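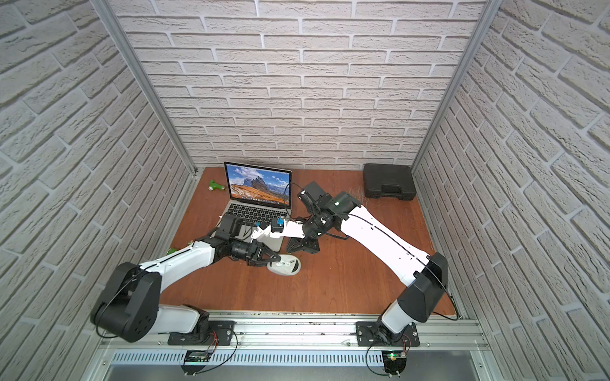 Lallness
Still not convinced the second arm buys you anything. 3,000 demos with both arms against 3,000 with one, same policy, and the gap on the mouse task could be operator practice. Did the same people collect both sets?

Stutard_bench
Same people, but the one-arm set was collected first, so you have a point. We went back and redid 112 of the one-arm demos at the end. Training on those in place of the early ones didn't move the score much.

Lallness
112 is small next to 3,000. I'd want to see the order flipped.

quansah
Agree with Lallness on the order, but I think the bigger issue is the laptop. If the left gripper holds the mouse and the right one works near the keyboard, the policy can learn the pair of positions and ignore the screen. Did you try it with the screen blanked?

Stutard_bench
Yes, 11 runs. It got worse on most of them – not all. Wallpaper stayed the same through training, so a new one might hurt as well. Haven't tested that.

lilura
We saw the opposite on ours. Blank screen made no difference until we moved the laptop between episodes. How much do you move yours?

Stutard_bench
A few inches and a small turn. Never to the other side of the table.

quansah
Then I'd do that before redoing any one-arm demos.

Lallness
I'd do the order first. Cheaper to fix, and it's the claim in your title.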